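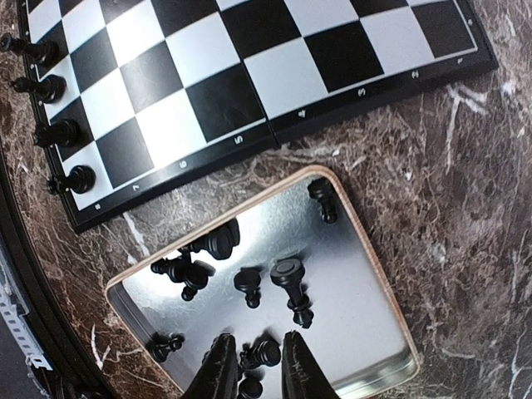 4. Student Task: Setting Up the Chess Pieces

The second assignment of the course was given to the team of Eirlys Maddocks and Chunhua Du, who named their project Skallus. The arms must take black chess pieces from a shallow tray and place them on the board. The pieces in the tray have no fixed order, and many of them lie on their side, so the students could not use a list of stored positions. Pawns are the hardest case, as the round head gives the fingers only a small area to hold.

The team recorded 48 demonstrations by teleoperation. From these, 40 were kept for training after Lanying Li checked them for pauses and dropped pieces. In the first tests the policy often closed the fingers too early — mostly when two pieces were touching. The students then lowered the closing speed and added views from the wrist camera, which had been left out in January to save training time. 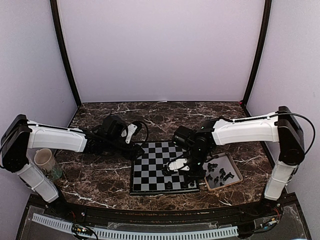
Figure 3. Workspace of the Skallus team, with two arms, the chessboard and the tray of black pieces.

The marble pattern of the tabletop was kept for all teams. Henk Bakker proposed a plain cover, but we wanted the same background in training and in the final test.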